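Inicio > Club > Memorias > Fútbol base

Noticias Equipos Cantera Socios Contacto

Informe de seguimiento para la Fundación Barroso
Junio. Por Abdelkrim Kamel, coordinación deportiva

Con la ayuda concedida se han mantenido en competición los cinco equipos de la sección de fútbol, del alevín al juvenil. El juvenil acabó cuarto en su grupo y no disputará la fase de ascenso. El cadete femenino ganó la liga comarcal en la última jornada, con un empate a uno en el campo del Grusell. El infantil sigue siendo el equipo con más problemas: perdió a su portero titular en marzo y encajó demasiados goles a balón parado.

En cuanto a los desplazamientos, el torneo de Skondatbridge costó más de lo previsto. El alojamiento se pagó por adelantado y el autocar se contrató con Botden, que aplicó un suplemento de 330 euros por la segunda noche. La diferencia se ha cubierto con la partida de material.
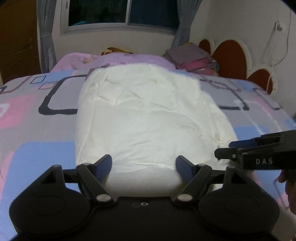 Esa partida queda por tanto en 700 euros hasta el cierre de la temporada. Se han aplazado los petos y las porterías pequeñas. Los balones del alevín sí se compraron, porque los anteriores ya no servían para partido oficial.

Respecto a los entrenadores, cuatro han terminado el curso de nivel uno y tienen pendientes las prácticas. Falta cubrir la plaza de preparador de porteros. Hubo un candidato en abril, pero no podía venir a los entrenamientos de las 18:30.

El entrenamiento de fuerza del juvenil empezó tarde y se hizo solo una vez por semana. Las lesiones musculares bajaron en la segunda vuelta, aunque con tan pocos meses no sacamos conclusiones.

Para el próximo periodo pedimos que el segundo pago se adelante a agosto, antes de abonar las fichas federativas. Las facturas del torneo se envían aparte.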